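Marble: How a Rock Gets Its Lines

Marble begins as a different rock. That rock is limestone, and most limestone begins as shells.

Many sea animals build hard shells out of a material called calcite. When the animals die, the shells sink and break into small pieces. Over a very long time the pieces pile up on the sea floor. The weight of the upper layers presses the lower layers together until they harden into limestone.

Heat and pressure

Parts of the Earth's crust move slowly. Sometimes this movement pushes limestone deep underground, where it is much hotter and the pressure is much greater. The limestone does not melt. It stays solid, but the calcite inside it changes. Small grains join and grow into larger crystals that lock tightly together. The rock is now marble.

A rock that has been changed in this way is called a metamorphic rock. "Metamorphic" comes from Greek words for a change of form.

Where the colors come from

Pure calcite marble is white. Other colors come from other materials that were mixed into the limestone. Carbon can make marble gray or black. Iron can make it pink, red or yellow. The lines are called veins. Some veins are thin layers of clay or sand that were folded when the rock was squeezed. Others formed when water carried minerals into cracks.
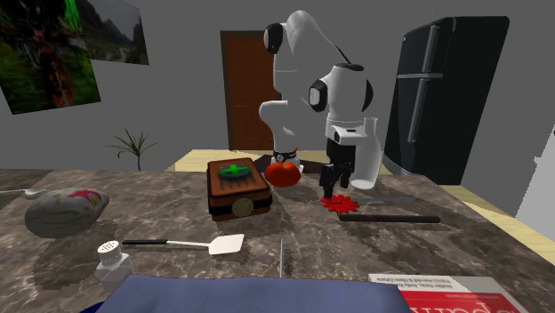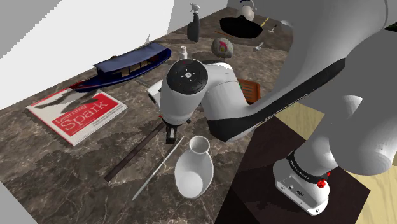 Gray marble surfaces.

From the quarry to the kitchen

Marble is dug from large open pits called quarries. At the Laltthorpe quarry, workers cut blocks with a long wire covered in tiny diamonds. Water runs over the wire to keep it cool and to hold down the dust. The blocks are then sawed into flat sheets called slabs. A slab for a counter is often 2 centimeters thick. Grinding with finer and finer grit makes the surface smooth – the last step is polishing, which makes it shine.

How hard is it?

Scientists use the Mohs scale to compare how easily minerals scratch. Calcite has a hardness of 3. A steel knife will scratch it. Your fingernail will not.

Acid also damages marble. Lemon juice and vinegar react with calcite and leave a dull mark, even on a polished slab. The reaction gives off carbon dioxide, the same gas that makes the bubbles in soda.

Words to know

Calcite: the main mineral in limestone and most marble.
Quarry: a place where stone is cut from the ground.
Slab: a flat, wide piece of cut stone.
Vein: a line or band of a different color in a rock.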